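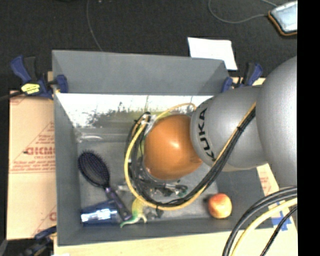
Most towns that charge for trash pickup charge every household the same amount, and I think they should stop. I pay for collection in Grirkora the way I pay for street lights, as a line on a bill I can't change. My neighbor across the road fills her can to the lid every week. I put mine out every other week, sometimes less. We get the same bill. A plain rectangular bin holds a set amount, and that makes it the easiest thing in the world to put a price on. A small bin should cost less than a large one, and a second bin should cost extra.

The idea is old and it isn't radical. We already buy water by the gallon and power by the kilowatt-hour. If the water company sent everyone the same bill, people would leave the sprinklers on in January. Trash has a cost per ton like anything else. The truck burns fuel, the landfill charges at the gate, and somebody pays for it. Right now the light users pay for the heavy ones.

Filus, two towns over, switched to pricing by bin size three years ago. It has 2359 households on the route, close enough to ours in size that the comparison is fair. Residents picked from 2 sizes at the start. The town sends less to the landfill than it did before, and the rates have not gone up. I would not claim that one small town settles the question, but it did not end in disaster either.

The usual objection is dumping. Charge people for trash, the argument goes, and mattresses will turn up in the creek. Farhad Ansari, who drove a collection truck in Filus for most of his working life, told me he had heard that warning at every meeting. The mattresses were in the creek already, he said. What changed on his route was cardboard. People started breaking down their boxes.

The stronger objection is about large families, and I take it seriously. A household with four kids and a baby in diapers will make more trash than I do, and it may have less money. A flat fee hides that problem and a bin fee puts it on the bill. I would handle it with a discount for families under an income line, the same discount the town gives on water now. That is a form and a stamp. It has been worked out before.

Renters are harder. In the apartment blocks along Panasiuk Street everyone shares a dumpster, and no one tenant gains anything by throwing away less. I don't have a good answer for that — Filus left its apartments on the old rate, and we would probably have to do the same for a while.

The council's contract with Rarkar is up for renewal next January. If pricing by size isn't written into the new terms, we will be stuck with the flat fee until the contract after that. I would like to see it on the agenda before the summer recess.

April 2019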